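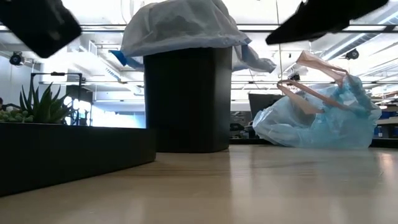

The Household Tasks Project was carried out by the undergraduate robotics club at Pendbridge over a single term, under the supervision of Marwa Bouzid. Its purpose was to determine whether a two-finger gripper, taught by human demonstration, could learn to change the liner of a small trash bin. The task was chosen after the club's earlier work with rigid blocks, which the members considered too far removed from ordinary housework. A plastic bag has no fixed shape. When it is draped over the mouth of a tall black bin, its folds hide the rim from view, and a loose tail of plastic may hang to one side where a finger can catch it. The members agreed that these conditions should be kept in the study and not simplified away.

Search this site Go

Method

The task was divided into four stages: grasping the used liner, lifting it clear, opening the new liner, and fitting the new liner over the rim. Each stage was demonstrated by a student operator and recorded separately. The club collected 1,000 demonstrations in all, shared among 13 operators. New operators practiced for one session before their recordings were accepted.

Objects on the table were moved between sessions. A planter of succulents was placed near the bin in part of the recordings so that the arm would have to work beside something it must not touch. Liners of different colors were used, including a light blue type with orange straps. The straps proved useful as a grasping point, although operators disagreed on whether the gripper should take one strap or both. The written procedure was changed in August to permit either.

The control software was adapted from Plodasia, a teaching package the club had used the year before. Logging was handled by a short program written by second-year members. An early fault in this program caused the gripper position to be saved slightly later than the matching video. The affected recordings were discarded and repeated, and a timing check was added to the start of every session.

Results

The trained system was tested in 51 full attempts, none of which used a layout from the training recordings. It completed all four stages in 18 of them. Grasping the used liner was the most reliable stage. Fitting the new liner was the least reliable, and most failures at this point followed the same course: one side of the liner was placed correctly, the gripper moved to the other side, and the first side slipped off.

Two further matters were noted. Thin liners sometimes clung to the finger after release – a small shake of the wrist, copied from one of the operators, reduced this. The system also had difficulty with translucent plastic under bright overhead lighting, and the club has not yet separated the effect of the lighting from that of the material.

Equipment and Further Work

Replacement finger pads were purchased from Bodside. The second set, cut from a softer rubber, gave a firmer hold on thin plastic but wore quickly and had to be replaced before testing was complete.

The club has requested bench time for the coming term. It intends to repeat the fitting stage with a modified approach in which the first side of the liner is pressed down before the gripper moves away. A comparison using the Rätsep hand, at present assigned to the senior design course, will be made if the hand becomes available. Students wishing to join as operators should speak with Marwa Bouzid before the practice sessions begin.

18 shares
0 comments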